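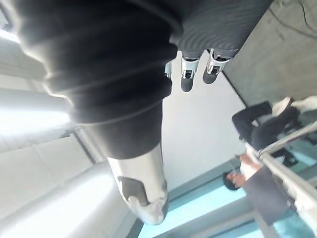
Purificación Vallejo wrote in after my last column to say that I had missed the point of a shared workshop entirely. People don't join one to end up with a useful object, she said, any more than they join a choir to end up with a record, and if a group of grown adults want to spend their evenings building a humanoid robot at Hillmont then the only sensible question is whether they are enjoying themselves.

I've been chewing on that for a fortnight. She is partly right and I should say so early, since the rest of this is going to be bad-tempered. I pay my dues at Hillmont like everybody else. I have made a great many things there that did no good to anyone, including a bread bin that won't take bread. So I can't very well stand in the doorway and demand that Gelis justify itself.

But the Gelis people do justify it. They do it all the time. When the group asked for bench space they didn't say it would be fun. They said the robot would fetch and carry. It would bring stock in from the rack, hold the far end of a long board, and clear up swarf at the end of a session so the rest of us could go home. There was a sheet of paper by the kettle with all of that on it, and it is still there, under the notice on solvent rags. If you make a claim like that you have left the choir, and people are allowed to ask how it's going.

It has arms and legs, and they are dressed in a dark grey ribbed fabric that bunches into folds like the bellows on an old camera. It has white feet with black soles. It looks, I'll admit, very good. It looked very good in January too, and I would like somebody to explain to me what has changed between then and now apart from the clothes.

I don't mean that as a cheap shot at the sleeves. I watched them being fitted and it's fiddly work, and covers over the joints are a decent idea in a room full of dust. My complaint is with where the effort goes. A project like this has a front and a back. The front is the shape, the hands, the feet, the bits that make a visitor stop and take out a phone. The back is the wiring, the power, the emergency stop, the dull business of getting a hand to close on a thing and not drop it. Every week I hear plenty on the first and very little on the second, and when I ask, I get told that it's coming.

Iñaki Casado tells me this is unfair and that the grip is what they spend most of their time on. He has kept a log, and he showed it to me on Thursday, which was generous of him given what I'd already printed. There are 331 entries in it. I read a good number. Some are properly interesting: a long run in which the gripper would pick up a paint tin from the left and never from the right, and the slow discovery that one cable had been clipped a finger's width too tight. That's good work. It is the sort of thing I would happily read a whole page on in the newsletter. What I couldn't find was an entry in which the robot did one of the jobs on the sheet by the kettle, from beginning to end, with a member of the workshop benefiting at the other end of it.

Iñaki's reply was that you have to walk before you can run. With a machine on two legs I'm afraid I took that literally.

And this brings me to the legs. Why has it got them? Hillmont is all on one level once you are through the door. The stock rack is on the same floor as the benches. The bins are on the same floor as the rack. A trolley with a decent arm bolted on top would get to every place in the building that anybody has ever proposed sending Gelis. It wouldn't fall over, and you could put your tea on it. I raised this at the meeting, and the answer was that the world is built for people, so a robot shaped like a person can go anywhere in it. I have heard that sentence so often now that I can see the join marks. The world is also built for prams, wheelchairs, sack barrows and the woman who brings the sandwiches with her crate on castors. Half of what makes a building modern is that you can roll things round it.

The money comes up next, and I'd rather not be the one who brings it up. The first pair of joint motors came from Welledus and cost £889. I've no quarrel with Welledus, who as far as I know make a perfectly good motor and sent it when they said they would. The group paid for it themselves. They were scrupulous over that. But space costs as well, and so do hours on the lathe, and so does the patience of the man who wanted to repair a kitchen chair and was asked to come back another evening because the floor had to be kept clear. He got his chair done in the end. I asked him whether he minded, and he said no, in the voice people use when they do.

The manual runs to 62 pages. I borrowed the printed copy and took it home, meaning to find fault with it, and mostly didn't. It is clearly written. The section on lifting the thing safely is better than anything we have for the bandsaw. There's a rule that somebody stays within reach of the stop button, and another that you never put your own hand where its hand is going, and both were being followed every time I've been in. If I'm going to be sour I ought to be accurate, and the accurate position is that these are careful people.

That is partly why it annoys me. Herrero, who taught me to sharpen a chisel and has very little time for any of this, on either side, puts it down to embarrassment. His view is that people feel silly saying they want to build a mechanical man because they have wanted to since they were nine, so they dress it up as labour-saving. Once it's labour-saving it needs a plan, and the plan needs jobs for it to do, and then along comes some misery with a column and holds them to it. He meant me. I think he's right, and I also think it lets them off.

Because the dressing-up isn't confined to our workshop. I read the same sheet of paper everywhere, only in larger type. A machine in the shape of a person is always just about to unload the dishwasher. We are shown it standing near the dishwasher. I don't object to anyone working on the problem, which is a hard one, and I'd be pleased to be shown up. I do object to being asked to treat the standing-near as most of the way there. A workshop of all places should know better. We have a shelf of things that are most of the way there. It's a long shelf, and my bread bin's on it.

What I would like, and I put this to the group in the mildest terms I could manage, is one job. Pick the smallest from the list. I suggested holding the far end of a board, because it needs no walking and hardly any cleverness, and because it is a real nuisance when you are in alone on a winter afternoon. Let Gelis hold the end of a board for whoever turns up, for a month, with the legs unplugged if need be. Write down each time it was asked and whether the person would ask again. Put that in the log alongside the paint tins.

Purificación would say I'm doing it again, turning somebody's pleasure into homework. Possibly I am. She offered, in the same letter, to come down and sit with the group for an evening and report back on whether they seemed happy, and I have a strong feeling I know what she'll find. They do seem happy. They were still at it when I left on Thursday, and two of them had gone quiet in the way people do when a problem has got properly hold of them. I've been that happy over a dovetail.

So take the sheet down, is my other suggestion, if the board idea doesn't appeal. Leave the bench space as it is, keep the rota, carry on with the covers and the cables and the feet. I'd vote for all of that. I would even chip in towards the next motor. But the list by the kettle still says it will sweep up, and I did the swarf again this week, with the short broom, as somebody has walked off with the long one.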